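Carpet and Footstep Noise in a Shared Study Room
Project report, Building Materials course

Introduction

Our group wanted to know if the gray carpet in the second-floor study room does enough to keep the room quiet. The room is used from early morning until late evening, and students on the floor below have complained about footsteps and chairs. The building office was thinking of taking the carpet out and putting down a hard floor that is easier to clean. We offered to look at the carpet before that choice was made.

Method

We worked in April, mostly after 7 p.m. when the room was free. We marked out three areas: the doorway, the middle of the room and the strip along the far wall. In each area one person walked back and forth in hard-soled shoes, then dropped a tennis ball from a height of 100 cm. Another person sat in the room below and wrote down if the sound was clear, faint or not heard. We did 90 drops in all, 30 in each area. The same test was done on a bare hallway floor upstairs, with the same shoes and the same ball.

We also checked wear. We brushed the pile in one direction, pressed it flat with a book for 10 minutes and looked at it again the next morning. The sample mats from Teuber and Barau were treated the same way. Both had a low pile like the one in the room, but the Barau mat had a thicker backing.

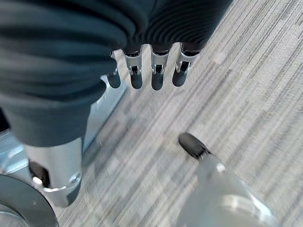
Mio Ueda asked if we had thought about dust, as a carpet that is quiet but never gets cleaned properly is not much use to people with allergies. We had not planned for this, so we added a short cleaning test. We vacuumed one square of each area for 63 seconds and emptied the canister onto white paper after each one. The doorway gave by far the most dirt, mostly grit. The strip along the wall gave very little.

Results

In the hallway nearly every drop was clear in the room below. On the carpet most were faint, and in the middle of the room many were not heard. The doorway was the weak spot — the pile there is worn down and footsteps came through almost as clearly as in the hallway.

The Barau mat laid over the doorway made the footsteps faint again. The Teuber mat helped less, but its pile stood up better after pressing.

Discussion

Our listener knew when the drops were coming, which may have affected the notes. A sound meter would be better. We would keep the carpet, replace the doorway section and vacuum that part daily. A mat in the right size would cost about 200 dollars.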